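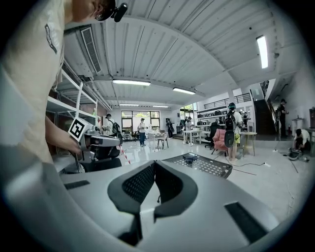
Unit 3 — Small parts, trays and sorting
Course notes, Ramiveo workshop program, Stulport
Notes by Romain Besson

Welcome back! Last session was all about big boxes and how to lift them. Now we get to my favourite part of the course, the little stuff — the bits that roll under shelving and turn up in February.

Why a tray with holes?

A perforated tray does a lot for something so plain. Dust and grit drop through, rinse water drains away, and you can see at a glance whether a spot is filled. Small pieces also tend to stay put on a surface with some texture to it, where on a smooth bench they skate off as soon as someone bumps the table.

Setting out

Put the tray square to your body, close enough that your elbows stay bent.
Start with one piece near the middle. Pick it up and put it back 5 times before you add any more.
Work from the far side towards you, so your sleeve never passes over parts you've already placed.
Keep each colour together. Grey on grey is hard on the eyes!

If you're working in pairs, agree who reaches first. Two people going for the same piece is the usual way a tray gets tipped (the Rasdale group will remember).

Terms for this unit

Pitch: the distance from the centre of one hole to the centre of the next.
Open area: how much of the tray is hole, given out of 100.
Kitting: gathering everything for one job on one tray.

Before next time

Read the Marchal handout, pages 3 to 5, and sketch a tray layout for a drawer at home. Buttons, screws, beads, anything you like — I love seeing these!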